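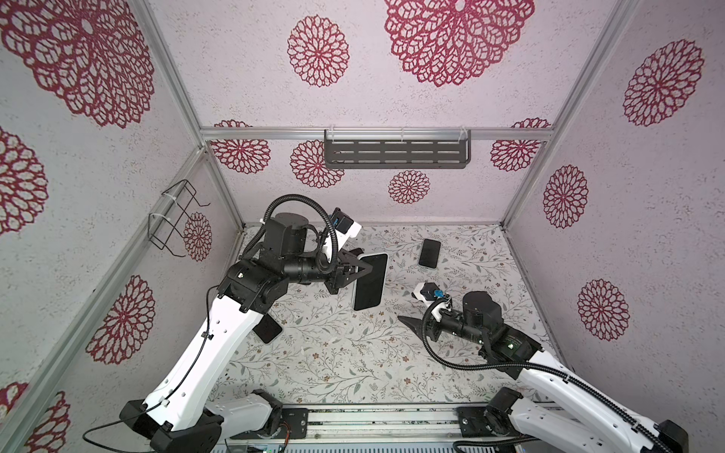
Three phones, two arms, one tidy-up. Thread on whether the machines can do our chores yet.

Zdenka Jurić
@zdenkajuric
Thu 21 May

1/ People keep asking me if robots can do housework now. They ask at weddings. They ask while handing me a plate to dry. I work on the boring end of automation (I write test plans, I fill in spreadsheets) so I'm going to answer once, at length, and then link to this forever.

2/ Short answer: some of it, sometimes, slowly, if you hold the house still.

3/ Slightly longer answer starts with the phones up top. Left arm has one in its gripper, screen out, like it's about to show you vacation photos. Two more are lying on the floor of the cell. Right arm has its fingers open, down low. Picking up phones and putting them where phones go is a chore. My kids can't do it either.

4/ A phone is a nasty little object, by the way. Flat, slick, thin, dark. When it's lying face up on a smooth surface there's almost nothing to grab. You do it by sliding a fingernail under one side or dragging it to the edge of the table, and you've never once noticed yourself doing it.

5/ Two stiff fingers have to think about that a lot. Come in a hair too high and you close on air. A hair too low and you push on the table, and the table pushes back, and somebody has to hit the stop button. I have been the somebody.

6/ "Why not use suction?" Suction is great. Suction would love your phone. Suction does not love your phone case with the glitter in it, or a sock, or a fork. Every tool is wonderful at one drawer in your kitchen.

7/ Someone already replied "is that wallpaper." Crimson mandalas on the walls, vines on the floor, yes. I've worked in gray labs my whole life and I have opinions about gray. Also a machine that only works in front of a plain background is a machine for people with no curtains.

8/ My mother's tablecloth has been used as a benchmark in arguments at our house for years. If it can find a black phone on that tablecloth I'll believe anything.

9/ OK so, chores. I'll go through the ones I get asked most, and I'll grade them the way I grade everything, which is harshly and with a lot of notes.

10/ FLOORS. Done, mostly, a long time ago. The disc does the floors. It also eats one charging cable a month and gets wedged under the same chair every day with what I can only call commitment. Grade: B. It has been a B for years and I don't think it wants an A.

11/ DISHES. Your dishwasher is a robot and you should be nicer to it. The part people mean is loading it, and loading is hard. Bowls nest. Glasses are see-through, which is rude to cameras. Every household also has one person who loads it correctly and one who doesn't, so there isn't even agreement on the goal. Grade: C minus.

12/ LAUNDRY. Washing, fine. Folding, hmm. I've seen towels folded very well. Towels are rectangles. A fitted sheet is a weather event. When a video shows shirts, look at whether the shirts are all the same shirt. Grade: D for the basket, B for the towel.

13/ PUTTING THINGS AWAY. This is the big one and it's the one in the photo. It sounds like the easy chore and it's every chore. Find it, know what it is, get hold of it, know where it lives, get it in there without knocking over what already lives there. Grade: depends entirely on what "there" is.

14/ "There" is underrated. Everyone watches the pickup. Slots are where I lose my evenings. Putting a flat thing into a narrow gap means the angle has to be right in your hand before you arrive, and if you grabbed it crooked you will arrive crooked.

15/ People solve this by jiggling. Jiggling is the most advanced thing humans do. You feel it catch, you wiggle, it drops in, and the whole time you're talking about something else.

16/ This is one reason you see two arms so often. One hand holds, the other one fixes the grip, or steadies the thing, or moves what's in the way. It's also twice as many ways to bang your elbows. Budget for that.

17/ Cameras near the wrists help too. The view from way up on a pole is lovely until your own arm blocks the only thing you care about. Note that one of those phones is partly underneath the left arm. That's my desk too. The thing I need is always under the thing I'm using.

18/ Now the shop floor, because it's a different story and the same story.

19/ I used to do acceptance testing at Angelovski, repair and refurbishing, lots of used handsets coming in by the tub. The humans there could sort a tub while eating a sandwich. (Not allowed. Observed.)

20/ We got a quote from Tiralico for a sorting cell. The demo was beautiful. Every phone was the same model, face up, spaced out like cookies on a sheet. I asked if we could just pour some in. There was a silence I still think about.

21/ They did let us pour some in, to their credit. My log for that first full day says 920 picks attempted. I won't tell you how many went in clean because I signed a thing. I will say we all had a late lunch.

22/ By October the same cell was running the easy models all by itself and asking for help on the rest. That was a good result! It was also 2 people on help duty for each shift, and I noticed they never made it into the slides.

23/ So if you ask whether a machine can do a shop-floor chore: yes, once you've turned the chore into a smaller chore. Trays, fixtures, everything facing one way. Most of factory automation is very expensive tidying done beforehand.

24/ Your house will not agree to this. Your house has a drawer with batteries, a menu, and a key to nothing.

25/ Questions I'd ask about any robot chore video, feel free to steal:

Is it sped up?
Is a person steering it from somewhere?
Was that the first try or the nicest try?
What happens if I move the box over by 5 inches?
Who put everything back at the start?

26/ The last one gets me every time. To practice putting things away, somebody has to take them all out again. I have spent whole afternoons un-tidying for a machine. I have a degree.

27/ And steering by a person isn't cheating as long as they say so. Plenty of this stuff learns from people doing the task with the arms, over and over. It's only a problem when the caption says "autonomous" and there's a guy.

28/ Before anyone asks: a still can't tell you any of that, including the one I opened with. An arm holding a phone is an arm holding a phone. Could have got there on the first go or the sixtieth. Be this suspicious of everyone, me included.

29/ Reply from a friend at Clata: "you're too negative, last year it couldn't do any of this." Fair. It has moved faster than I said it would. I had a bet on towels and I lost the bet and I bought the dinner.

30/ What changed my mind a little is recovery. Old setups dropped a thing and then carried on, solemnly placing nothing into a slot. The better ones now look, notice, and go back. Watching a machine go back for something it dropped is the first time I thought, oh, okay, maybe.

31/ What hasn't changed is price per sock. My neighbor's teenager will tidy a room for 6 dollars and knows what a lamp is. He does need to be asked more than once. So does the arm.

32/ Someone wants a date. No. I gave a date once on a panel for Lokell and it's still on their site, being wrong in a large font.

33/ I'll give you an order instead. First, places that already have trays. Then stockrooms and repair benches. Then places with a lot of the same thing, hotel towels and so on. Your kitchen is after those. The drawer with the key is last.

34/ Person asking if they should wait to buy a dishwasher: please buy the dishwasher.

35/ Person asking if the arms could be taught to load it my way and not my husband's way: I'd fund this.

36/ Person asking what the phones on the floor are for: picking up. We've been over this. Scroll up to 3.

37/ Muting for a while, I have a load in the dryer that isn't going to fold itself. Yes I heard it as I typed it.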